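Writing down the test rules

June 17, 2026

I have spent most of this spring on a document that hardly anyone will read. It is the rule sheet for our kitchen tasks at Clidon, and it runs to 2 pages. Before April we had no written rules at all. Each of us ran trials in simulation and marked them as passed or failed by eye.

It went wrong over a simple job: pick up a cup and put it in the sink. Two of us scored the same batch of 400 trials. I passed far more of them than my colleague did. I had counted any trial where the cup ended up in the basin. She had failed every one where the arm touched something else on the way.

So the first rule now says what a pass is. The cup must be inside the basin, released, with the gripper clear of the rim, before the time limit of 65 seconds. If the arm knocks anything else in the kitchen, the trial is a fail, even if the cup gets there.

The second rule is that the pass mark is fixed before the run starts. If we change it afterwards, the whole batch is run again. This has already cost us a batch of 3,000, and I was not popular.

The third is about reporting. We give the number of trials, the number of passes, and the settings for the kitchen used. We say plainly that the result is from simulation. A red cup held over a simulated granite worktop by the sink tells you something about the planning. It does not tell you how a real cup behaves in a real hand.

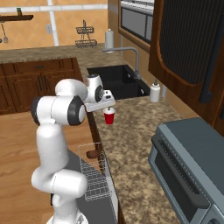

Liên Trịnh read the draft and wrote back that a pass or fail was too blunt. Her view was that a trial which brushes the tap and one which drops the cup on the floor should not get the same mark, and that we would lose useful detail by lumping them together.

I think she is right about the detail, so there is now a short list of failure types: dropped, bumped, timed out, never grasped. Whoever scores the trial picks one. The headline figure stays as pass or fail, as I still want one number that can't be argued with later.

What I haven't settled is who checks the scoring. At Lusent they had a second person mark part of every batch without seeing the first set of marks. I would like to do the same, but it takes time we don't have this month. For now the recordings are kept and the sheet has a space for a second set of initials.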